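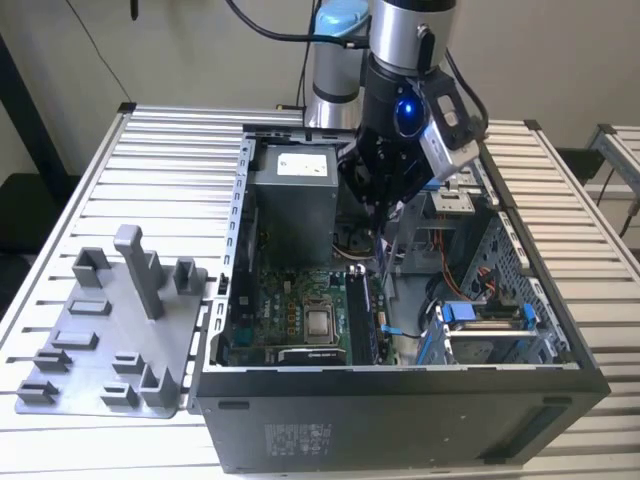
Slide 1. Arm working inside an open desktop tower, fixture plate alongside.

Speaker notes, cell rules for desktop disassembly. Poirier site, 11th September.

Good morning. I have the slot before coffee, so I'll stick to the rules we work by and leave the software for another day. Interrupt if something is unclear.

Background first. Poirier takes in office desktops for parts recovery. The June batch was 491 machines. Memory, drives and power supplies are the parts worth getting out whole, and they are also the parts most often damaged by a careless pull. The rule book is called Lilbridge, after the building where we drafted it. It runs to a few pages and I'd like it to stay that way.

Rule one. The case goes on its side with the panel off before the arm is enabled. People do the panel. The arm does not start until hands are out and the operator has said so aloud. Saying it aloud felt silly for a week and then it was normal.

Rule two. Mains lead off and standby charge drained before any case comes to the table. A machine without the drained tag goes back to intake. (Pause here, people usually ask about the tag. It is a Bandex tie, any colour, through the panel loop. Intake fits it and signs the sheet.)

Rule three. The fixture plate has one position, hard up to the stop, and it is checked at the start of each shift. If the plate has been lifted for cleaning, check it again. Write the check down even when nothing has moved.
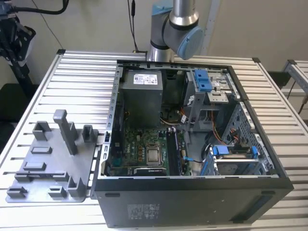
"Why not let the arm find the plate itself each time?" came from the back row at the last run of this talk. It can, and on some cells it does. We still want the written check. If the plate has shifted, we want a person to know before the first pull, and a system that quietly corrects for it leaves us no record.

Carry on to speed. Outside the case the arm may travel at 200 millimetres a second. Inside the case the limit is much lower and is set per part. The numbers are in the annex. Don't read them out, they change.

Rule four, cables. No part is pulled while a cable is still attached to it. That covers data leads as well as power. Loose wiring lying over a part counts as attached until someone or something has moved it clear. Most of our stoppages come under this rule and I would sooner have the stoppage.

Rule five, force limits. If the limit trips, the arm holds where it is. It does not retry. An operator looks, decides, and enters a reason code. Three trips on one machine and it goes to the hand bench.

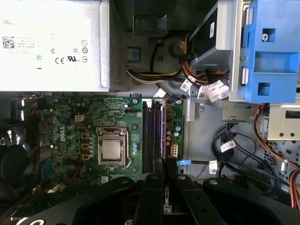
Slide 3. Wrist camera view over the board, processor and memory slots.

Wrist camera. Two points under Lilbridge. The view must include the part and the space on both sides of it, or the move is not approved. And labels matter: if a barcode or maker's name can be read in a picture, treat that picture as a record of a customer's machine. Pictures go on the Hitell store and nowhere else - no phones, no personal laptops.

Retention is the bit that auditors ask for. Job records are kept by job number. Have job 1441 ready on the laptop if anyone wants to see a complete one, from intake sheet to parts list. Skip it if we are running late.

Changes to the rules. Anyone on shift can ask for one, using the form in the cell folder. Until it has been agreed in writing the old rule stands, even if we all think it's wrong.

Questions. Paper copies of the annex are on the table by the door, please take one per team.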